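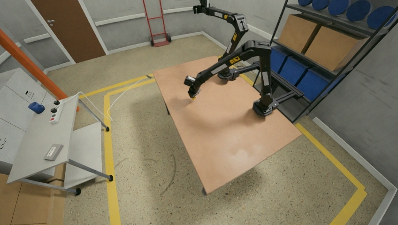
25 March 2021

Well, it finally happened. The town library in Drultport is getting its Saturdays back, and I have been grinning about it since the vote on Tuesday night.

If you're new here, a quick catch-up. The library on Nishad Street used to be open six days a week, and then the Saturday hours got cut in the budget before last. They said it would be for one summer. My kids have gone up two shoe sizes since then (three, in the case of the younger one) and the doors have stayed locked every single weekend.

So when I saw "branch hours" buried near the bottom of the council agenda, right under a culvert and a very long item on parking permits, I made a pot of coffee and logged on to the video meeting. It started at seven. We got to the library at twenty to ten.

Raili Keskinen, who runs the branch, spoke first. She had a petition with 1,455 signatures on it, which is a lot of people for a town where I can't buy stamps without running into a cousin. She said most folks who signed had written something next to their name, too, and she read a couple out loud. One was from a man who works nights at the Dumari bakery and hasn't been able to get in on a weekday at all. Another just said "large print westerns please," and I would like to shake that person's hand.

Then came the money part, and I'll try to get this right. Opening from ten to three on Saturdays costs $463 a week, counting staff and heat. The council had been working off a much bigger number from an old spreadsheet that still had the second floor in it, and the second floor has been closed since the roof leak. Councilman Eetu Eskola asked how long we'd been using the old number. There was a pretty long pause on the call! Somebody's dog barked. The finance office said it would get back to him.

Not everyone was on board. Vilho Lindqvist said he'd rather see the money go into the sidewalks on the hill, and I have to say, having walked a stroller up that hill, I get it. He wanted to put the whole thing off until the fall. That motion failed, four to three. Then the real vote went five to two in favor, with Lindqvist voting yes, and I nearly knocked over my coffee. He told the meeting afterward that if it was going to happen anyway he wanted it done properly, and he asked for a report on visitor numbers after six months.

I called Raili the next morning to ask what it means for those of us with a pile of holds. She was at the front desk and had to put me down twice to help somebody, so this is a little patchy. The first Saturday will be in two weeks. You'll be able to pick up holds, use the computers for 45 minutes at a time, and browse the shelves on the ground floor with a mask on. The reading chairs are staying in storage for now. Story time is coming back outdoors, on the lawn by the bike rack, weather allowing, and you do need to sign up by phone because they're keeping it small.

She also told me that 2,172 items are out on loan right now from before the hours got cut, some of them a long way overdue. There won't be any fines on those. Just bring them back, she said, and please use the slot on the Stiltura Avenue side, as the front one jams. I went and looked under our couch after we hung up. We had four of the 2,172. One of them is about sharks and has been chewed.

One more thing, and it's the bit I keep telling people. Eino Karppinen, who taught half of this town to read and is now 88, has asked to be first through the door. He was the last one out on the final Saturday before the cut, with a book on beekeeping that he says he's renewed more times than he can remember. He doesn't keep bees. He says he likes the pictures.

The full schedule should be up on the town website by Friday, and there are paper copies in the lobby. If you want to sign up for story time, call the front desk after eleven, when Naveen Chaudhary is on the phones, and have your card number ready. I didn't, and I had to call back.

The culvert passed too, by the way. Parking permits got pushed to the next meeting.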